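Part 3: Setting up your Husola leak sensor

Okay, you've got the app running and the base plugged in, so now comes my favorite bit (I've put in more of these than I care to admit!). Have the sensor, the battery and one sticky pad within reach before you start.

1. Slide the back off the sensor and pop the battery in, plus side up. The light blinks green.

2. Open the app, tap Add, then hold the sensor button for 10 seconds. Let go when you hear the chirp. If it won't chirp, take the battery out, wait 20 seconds and try again.

Note: My first one refused to pair until I carried it right up to the base. Pair it there, then move it wherever you like, up to 28 feet away.

3. Give it a name you'll understand at three in the morning. I called mine "Sensor 2" and ran to the wrong room, so please learn from me and use "upstairs bath" or "washer."

4. Wipe the floor where the sensor will go and let it dry. Peel the pad, press the sensor down with the two metal dots facing the floor, and hold it there while you hum something.

Caution: Don't put it on thick carpet or a heated floor. The dots need to sit flat, and heat wears the battery down fast.

5. Do the bathroom next. I like a spot on the floor near the foot of the sink, tucked toward the wall so you don't kick it.

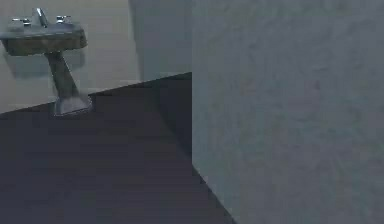
6. Test it! Touch a damp fingertip to both dots and wait for the alarm. It's loud, so warn the dog.

7. Dry the dots with a tissue and tap Reset in the app. Then do the same for your next sensor.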